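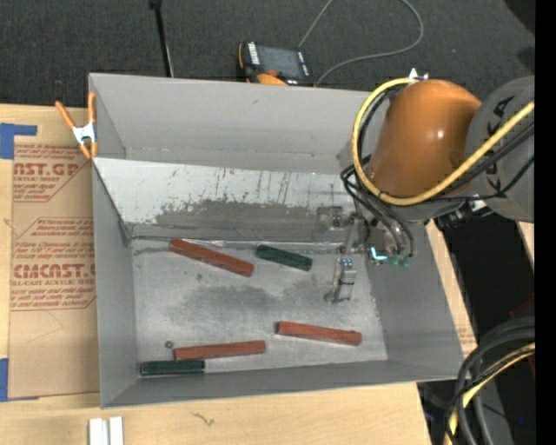

Section 4. Recovering from a stall at the bin floor

A stall is what the Hinell bin-picking cell does when the gripper meets something firmer than it expected. Usually that something is the floor. The arm stops, the controller shows fault 1728, and whoever is on duty discovers how long it has been since they read this section.

Fault 1728 means the downward force limit was exceeded during a pick. It does not say what was hit. Harno has promised a more talkative message in the June update.

CAUTION: A stalled arm is still a powered arm. Keep hands, sleeves and helpful tools out of the bin until step 4 is done.

4.1 Clearing the fault

1. Press the emergency stop. Yes, even though nothing is moving.
2. Look at the fingers from outside the bin. If a block is jammed under one of them, note which side.
3. Release the emergency stop, select manual mode at the lowest speed and raise the tool straight up until it is above the bin walls. Do not jog sideways first. Sideways is how scratches get into the sloping panel.
4. Press the emergency stop again and wait 15 seconds.
5. Remove any jammed block by hand. Leave the others where they lie; the cell is supposed to cope with a mess.
6. Check the floor for stray hardware. A loose nut or ring is small enough to miss and hard enough to matter. Find out where it came from before you restart.
7. Check the air hoses at their fittings and the cables along the arm for kinks or rubbing.

Note: The light on the tool body shows that the tool has power. It has no opinion on whether the tool is straight.

4.2 Checking the bin

A bin that has shifted by 2 mm will bring the fault back before your coffee is ready. Check that every clamp grips the wall squarely, then press down on the seam strip at the foot of the sloping panel. Replace it if an edge lifts. The Worska depth routine reads a raised edge as a block and will try to pick it, with great patience.

4.3 Restarting

Run one empty cycle in manual mode, then one pick. If fault 1728 returns, stop and repeat the floor calibration in Section 2. Do not raise the force limit. The test cell at Khan ran with a raised limit until 12th March, and its fingers are now kept in a drawer as spare metal.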